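New handbook sets out good practice for robot picking cells

Published 25th November

Small workshops and training centres that use robot arms to pick parts out of bins now have a plain-English handbook to work from, after the Ronholm training centre and its partner firm Strobel put their names to a set of house rules that has been the best part of two years in the making.

The handbook, which goes by the name of Zilloria (after the filing folder it began life in, we are told, and by the time anyone thought of changing it the name had stuck), runs to 79 pages and is free to download from the Ronholm website. Printed copies, spiral bound so that they lie flat on a bench, can be had from the front desk for the cost of the paper.

It is aimed squarely at places that have one or two arms and a handful of people who look after them alongside everything else they do. Larger factories usually have their own safety staff and their own thick binders. The authors had in mind the sort of room where a bin gets moved on a quiet afternoon to make space for something else, and where the person who comes in next morning might never hear of it.

The handbook doesn't replace the law or the maker's instructions, and it says as much on the first page and again at the head of every chapter. What it does is gather up the day-to-day habits that experienced people tend to carry in their heads, and set them down in an order that a newcomer can follow.

The longest chapter, and to our mind the most useful one, deals with the bin itself. Anything the arm reaches into should be fixed so that it can't creep, and whoever fixes it should sign the sheet. Clamps are perfectly acceptable for trial work, provided they are checked by hand at the start of each session and again after any knock, however slight. Where a bin has been shifted, even by a finger's width, the taught positions must be run through at reduced speed before normal work begins again. 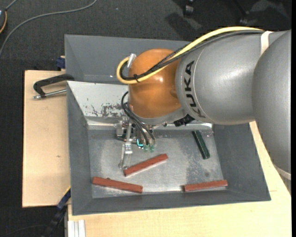

There is a good deal, too, on cables and hoses, a subject on which the authors clearly have strong feelings! Everything that travels along the arm should be strapped with enough slack for the wrist to turn fully each way, and the slack should be tested with the arm at the furthest corners of its reach as well as in the middle. Ties are to be trimmed flush. A cable that has begun to rub is to be changed at once and kept, with a label saying where on the arm it came from, so that the next person can see what sort of wear to look out for.

Parts get a chapter of their own. The handbook asks that every new shape be tried by itself first, then among others of its kind, and only after that in a mixed bin. Colours and finishes should be written down along with sizes, as a dull part and a shiny one may look very different to a vision system even when they came off the same saw. Near misses, such as a finger touching the wall or floor of a bin, should go in the log in the same way as a dropped part would, and the log should be read aloud at the weekly meeting. (Ronholm's staff say this last rule was the least popular to begin with and is now the one they would be sorriest to lose.)

The rules on people are brief and firm. Anyone working within reach of an arm must hold the key for it. Visitors stay behind the marked line until the arm has been stopped and the key taken out, and the line has to be marked on the actual floor and not only on the drawing pinned up by the door. Two people are needed for any change to the gripper, one to do the work and one to check it against the sheet.

Before publication the draft was tried out at 23 workshops and colleges, most of them within a morning's drive of Ronholm, and between them they logged 3,000 hours of use and sent back a great heap of comments. Some of these were sharp. The original chapter on lighting was thought too fussy by nearly everyone who replied and has been cut down to 4 pages, while the part on handing over between shifts grew a great deal and now comes with a form that can be copied.

Sorska, the regional skills body that paid for the printing, has said it will ask the training centres it supports to adopt the handbook from February. Centres that already have written rules can keep them if they cover the same ground, and a short comparison sheet at the back is meant to help with working that out. No inspections are planned for the first year, though Sorska would like to hear how people are getting on.

Introductory afternoons will be held at Ronholm over the winter. They are free, tea is provided, and there is no need to bring anything beyond sensible shoes and, if you have one, a copy of whatever rules your own workshop uses at present. Places can be booked through the centre's website or at the front desk. Corrections and suggestions for the second edition are welcome at any time, and a page has been left blank at the back of the printed copy for jotting them down.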